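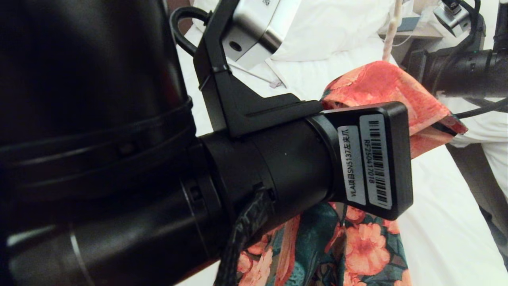
How often should the filter in the Galden dryer be cleaned?
Clean the lint filter before every load and rinse it under the tap once a month, or sooner if the FILTER light stays on after brushing.

Print this page | E-mail this page

4.2 Drying bed linen

Applies to Galden vented models with the Valley control panel. For condenser models, see the Jurnham supplement.

1. Shake out each sheet and close all buttons and zippers on duvet covers.
2. Load sheets one at a time. Do not fold or roll them.
3. Fill the drum no more than half full. Dry no more than 2 double sheets in one load.
4. Turn the dial to LINEN and select the dryness level. Level 2 leaves cotton slightly damp for ironing. Level 4 is for storage.
5. Press START. The display shows the remaining time, which is recalculated after the first weighing turn.
6. When the signal sounds, remove the load within 43 minutes. After that the anti-crease tumble ends and the drum stops.

NOTE: Printed cotton and plain white cotton may be dried together once the print has been washed separately and no longer releases color.

NOTE: If the load has balled up, press PAUSE, wait for the door to unlock, separate the items by hand and press START again. The program resumes at the point where it stopped.

CAUTION: Do not dry items with foam or rubber backing. Mattress protectors must carry a tumble-dry symbol.

CAUTION: The inner door glass becomes hot on LINEN. Keep children away until the cool-down light goes off.

Replacement filters are supplied by Igwe Parts. Quote the model code inside the door rim.

Last updated: May

This site uses cookies to remember your model and language. Accept | Settings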